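Sotadora workshop, notebook
22 January 2026
Extractor noise, continued

Carried on with the extractor in the back shop. The complaint from Nunley next door is the same as in September: a low drone through the party wall whenever the fan is on, worse in their office than in their store. On our side you hear mostly air rush at the hoods and the drone gets lost in it, so standing by the machine and listening is no use. I went round to their office twice this morning with Oluf working the switch.

Next door, with the fan on and no blast gates open, the drone is quite clear and steady. With the planer gate open it drops a little in pitch and gets quieter. With every gate open it is hardly there, but then there is no suction worth having at any of the machines. Their heating was on the second time, which didn't help.

Fan and mounts

The fan is the Zinuvia that came with the unit when we took the lease. Bearings feel fine by hand, no play and no grinding. Took the inlet guard off and cleaned the impeller, which had a hard crust of dust and resin on the backs of the blades, thicker on one side. Scraped it with a plastic scraper and finished with a rag and white spirit. Let it air properly before switching on again.

The vibration at the housing was noticeably less afterwards. You could feel it with a flat hand. No change next door as far as I could tell, though Oluf thought it was a bit smoother when he had his turn listening.

The fan sits on a steel bracket bolted straight through to the wall, with a rubber washer under each bolt head and nothing behind the bracket. The washers have gone hard and shiny. So whatever the fan does, the wall does too. This should have been dealt with before any of the work on the ducting and I have written it at the front of the book so we look there first another time.

Ordered from Dobson: four rubber mounts, the stud type with thread both ends, in the softer grade. The man on the phone wanted the weight and the running speed before he would suggest anything. Read him both off the plate. He said the softer grade would be right provided the fan hangs evenly and the duct doesn't hold it stiff.

Duct run

The straight length from the fan to the first bend is 2362 mm, plain spiral duct, held with two band hangers. It rings if you knock it. Oluf knocked it all the way along with his knuckles and the dullest part is at the bend where the old tape is thickest, as you would expect.

Needs a flexible joint between fan outlet and duct, otherwise the soft mounts will do nothing and the joint will crack. I have the canvas collar left over from the old spray bench. It is the right diameter but dry and stiff along one fold. Will look at it again in daylight and if the fold has gone right through I will buy a new one.

Both hangers to be changed for the sort with a rubber lining. Cheap enough. Watch the height when refitting, there is very little fall on that run and I don't want dust settling before the bend.

Silencer box

Drawn up as a plain box round a lined passage, fitted in the straight run after the flexible joint. Inside length 1217 mm. Sides in 18 mm ply, glued and screwed, with one long side left removable on a gasket so it can be cleaned. Oluf wanted it longer. There is room for a longer one but then the middle hanger has nowhere to go, and I would sooner have the box well supported.

The lining has to stay put in moving air and must not shed. Had the soft materials out to compare them. The white and brown offcuts are too crumbly, they leave bits on your fingers. The long grey piece is better on the surface, matt and fairly even, and is the one I would try first for padding the outside of the duct at the hangers. Not for inside the box until I have the fire rating in writing. 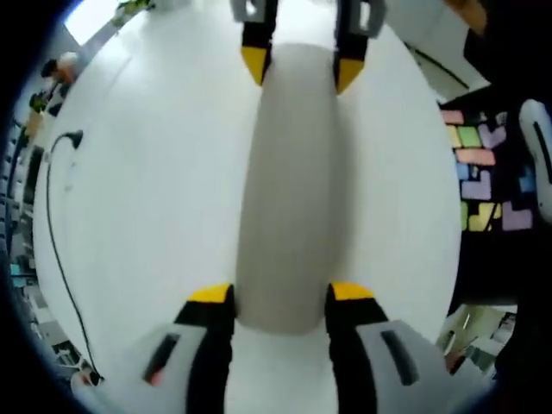 Order of work

Mounts first, on their own, with the duct left as it is apart from the flexible joint. Then go next door and listen. If that cures it there is no call to build the box at all, and I would be glad of the time.

If it doesn't, hangers next, then listen again. Box last. I know it is slower like this. In September we changed the bend, the tape and the outlet cowl all in one afternoon and still can't say which of them made the whistle go away.

Keep the same test each time: planer gate open, everything else shut, fan run up for five minutes before anyone listens. Stand by the filing cabinet in the Nunley office with the door closed. Ask them to turn the heating fan off. Write down what is heard before discussing it, both of us, separately.

Oluf's notes, copied from his sheet

Oluf Sveinbjörnsson has done this on boats, where the engine bed is half the trouble. His view is that the wall panel between the piers is acting like a drum skin and that we would do well to move the bracket sideways onto the pier. It would mean two new holes and a short offset in the duct. He has marked the pier in pencil. I am not against it, but I want to try the mounts in the present position before drilling brick.

He also points out that the switch cable is clipped tight to the fan housing and then tight to the wall, so it needs a loop of slack or it will be a small stiff link of its own. Agreed. Easy to miss. Will ask the electrician about a longer tail on the isolator, we don't touch that ourselves.

Odds and ends

Inlet guard is back on with new screws, the old ones were chewed.

Filter bag emptied and shaken outside. Worn patch near the bottom clamp, patch or replace soon.

Told Nunley we are waiting for parts and will keep the fan off before nine in the morning until it is sorted. They were decent about it.

Ring Dobson for a delivery date and ask about the gasket strip in the same call - wide enough to cover the ply edge. Check whether the mount studs are long enough to go through the bracket with a washer and a locking nut.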